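Reusing plain bottles for homemade cleaner — do you label yours?

hostov_hearth
Hello all! I moved into a little place in Hostovport in April and finally gave up on buying spray for everything, so I've been mixing vinegar and water and keeping it in whatever bottle is going spare. My question is about labels, which my sister says I worry over far too much. Do you peel the old one off, cover it, or start fresh? The light-blue plastic one on my white table is the sort I mean, small label and all.

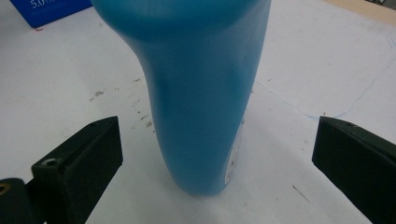 Reply 1 — rindel30
Welcome! I always peel, and I'm a bit stubborn about it. Warm soapy water, a good long soak, then a dab of cooking oil on whatever gum is left behind (let it sit while you have your coffee). An old label under a new one just confuses people.

Reply 2 — mrs_sezer
I'll have to disagree with you there, rindel30, fondly! Peeling is a lot of fuss. I write on plain white paper and tape it straight over the old label, all the way round, and mine have lasted years. Do go for thicker paper, though — on the thin kind, print from the back can show through and muddle your writing.
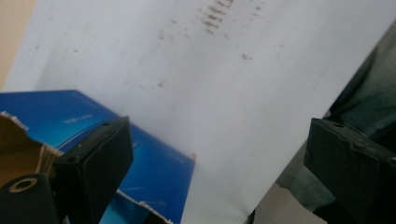
Reply 3 — flolik113
Paper over a sink? Mine went soggy in no time. Masking tape and a laundry marker for me, with the date on it. And please, hostov_hearth, never put vinegar in a bottle that has held bleach, even a rinsed one.

Reply 4 — hostov_hearth
Thank you, that's so kind of you all! No bleach bottles here, I promise. I'll try the soak first and keep the masking tape handy.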